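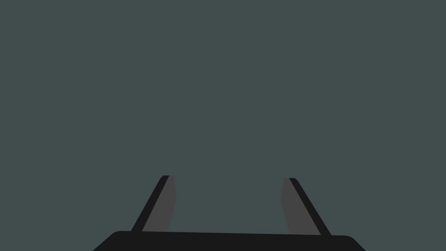 Rochelle Kowalczyk wrote:

> Will there be anything to see at the open day besides the real arm? My two
> kids came to the August one and stood in line for so long that they only
> got one turn each. If there was a way to practice first, I think everybody
> would be happier.

Hi Rochelle, and hello to the rest of the list,

Yes, there will be! We're setting up the simulator on the big screen in the front room at Stumevell, with the view looking out over the gripper, so people can get used to opening and closing the fingers before they go through to the arm. You steer with the same hand controller in both rooms, and I do think it helps to have had a few minutes with it first – it certainly helped me, and I am slow at these things.

The date is 9 September 2026, doors at 2, and we'll keep going until 5. We have 17 families signed up so far, which is lovely, and there is still space. Pollel is lending us a second controller, so two people can take turns without all that waiting.

If you can come early to help carry chairs, please write to me off the list. Parking is behind the Makau building, same as last time (the gate sticks, so give it a good push).

So glad your kids want to come back!

Warmly,
Sæther open day desk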